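Platerel prep cell, Dunmore kitchen — weekly safety check
22 July 2024. Checked by Jamie Tindall

Emergency stop, both sides of table: OK. Quick and clean, love it.
Gripper fingers, surface and fixing holes: OK. Wipe down again before lunch.
Skewers kept clear of the gripper's path: WATCH. Points can stick out past the plate rim.
Crumbs and scraps on the tabletop: ACTION. Clear between plates, with the gripper parked.
Floor marking, 2 m line: worn by the sink. Repaint.

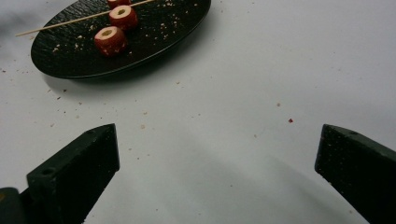 Mereana Tamihana asked whether the skewering crew still get a say in the pace now that the cell sets up the plates. Her wrists are much better since April, she said, but the waiting makes her jumpy.

Great point, and yes! Anyone on shift can slow the cell at the panel — no sign-off needed. We're also swapping roles every 49 minutes so the same person isn't always on watch. Three people are trained on restart so far, and I'd love to see the whole crew signed up.

Job 1761 raised for the floor line.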